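Bench Cell Walk-Through: Tube Handling, Simulated Room
Checked by Berenice Ocampo, with remarks. Copy to Gorazd Papadopoulos at Plakex, who asked in February whether an arm could take over tidying the sample bench so his people could do something else. He did not say what.

1. Arm fixed to its base, base fixed to the table
OK. In simulation nothing ever works loose, so I am awarding this one cheaply. On the real Clilham bench, check the bolts.

2. Emergency stop within reach of a person
OPEN. There is no person in the model, so everything is out of reach. Tiziana Marchetti to add one, preferably with short arms.

3. Tubes capped before any move
OK. Purple caps on. Putting caps on is still a job for humans, who complain about it less than the arm's programmers do.

4. Gripper approach to the rack
OK with comment. Fingers come in from above, pointing down. Keep it slow. My nephew can lift a tube out of a rack, and he is 5.

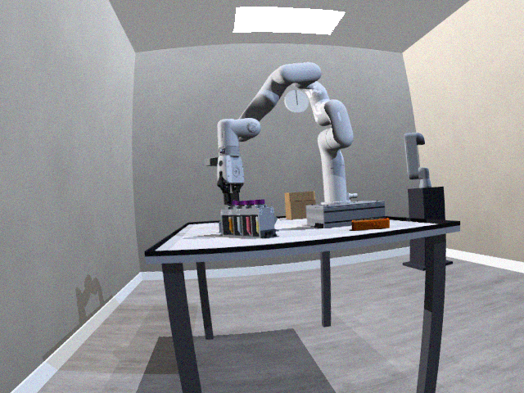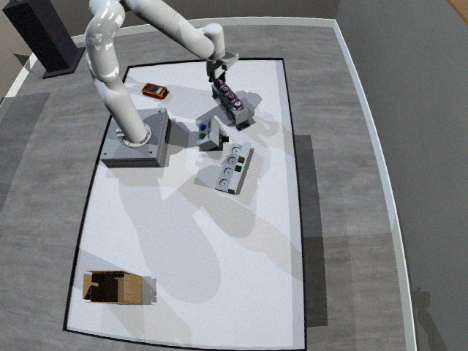
5. Loose items on the work surface
FAIL. The cardboard box and the orange item need a parking spot or a good reason. Ottavio Mancuso says clutter is realistic. I have seen Ottavio's desk and accept the point, but the result stands.

6. Shadows and lighting
COMMENT. The arm throws a shadow over its own work. A person would lean the other way. Run the vision test with the light moved, 20 trials per position.

7. Recovery after a dropped tube
NOT TESTED. The present plan is to reset the simulation. Gorazd's floor has no such button. Need a written procedure, including who fetches the mop.

8. Endurance
OPEN. Guido Gentile wants over 800 cycles before anyone uses the word "ready" in a meeting. Agreed.

Overall: 2 items to close before the next review, 5 and 7. Items 2 and 8 can run alongside. As for wiping down the bench afterward, keep buying sponges.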